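Chapter 4
The Working Bench

By Ohemaa Essien and Krishnamoorthy Shenoy

By the end of this chapter you should be able to:
identify the storage, appliance and preparation zones of a domestic bench
explain how a cutting board is chosen and cared for
set out a bench for a simple task such as making tea

Most of the work in a home kitchen happens on a short stretch of bench. Food is cut there, drinks are made there, and whatever has no place in the cupboard ends up there too. A bench that is well set out saves steps. Items used every day stand along the back, against the splashback, where they can be reached but don't take up working space. 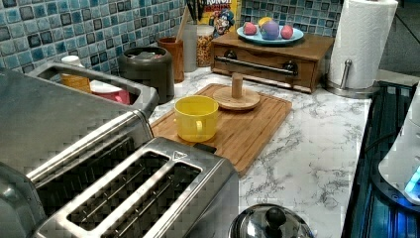 Dry goods such as breakfast cereal keep well in a jar with a close-fitting lid. Utensils stand handle-down or handle-up in a heavy holder that won't tip. Small boxes with drawers suit tea bags, string and matches, and the top of the box gives a second level for a plate.

4.1 The cutting board 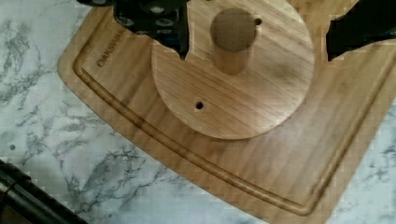
Reading time: 6 minutes

A wooden board should be large enough for the job and flat enough not to rock. Many boards have a groove cut a little way in from the edge to catch juice. Wash the board by hand, dry it standing on its side and rub in food-grade oil when the grain looks pale. The board also serves as a clean, steady surface for cups and small dishes.

4.2 Appliances and drinks

Keep toasters and kettles together at one end, close to the power point, with cords clear of the sink and the front edge. Tea things belong nearby. 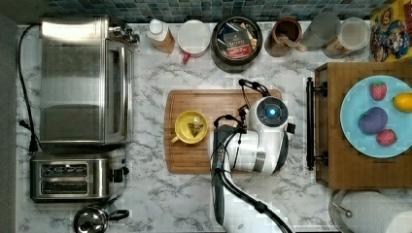 Figure 4.3 Toaster oven, toaster and kettle on the left of the bench, with a cup and tea bag on the board.

Warm the cup, add the tea bag and pour in 300 mL of freshly boiled water. Pyramid bags give the leaves more room to open than flat ones – allow the time printed on the packet.

4.3 Lifting and placing

Turned wooden pieces with an upright handle are lifted by the handle, straight up, and moved clear of nearby cups before being set down.

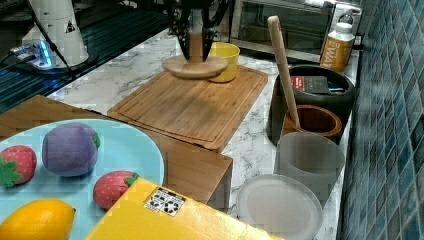 Plates stay level on a raised surface only if their base sits fully on it. Check this before adding anything round, as fruit will roll towards the low side.

Key terms: splashback, juice groove, zone, food-grade oil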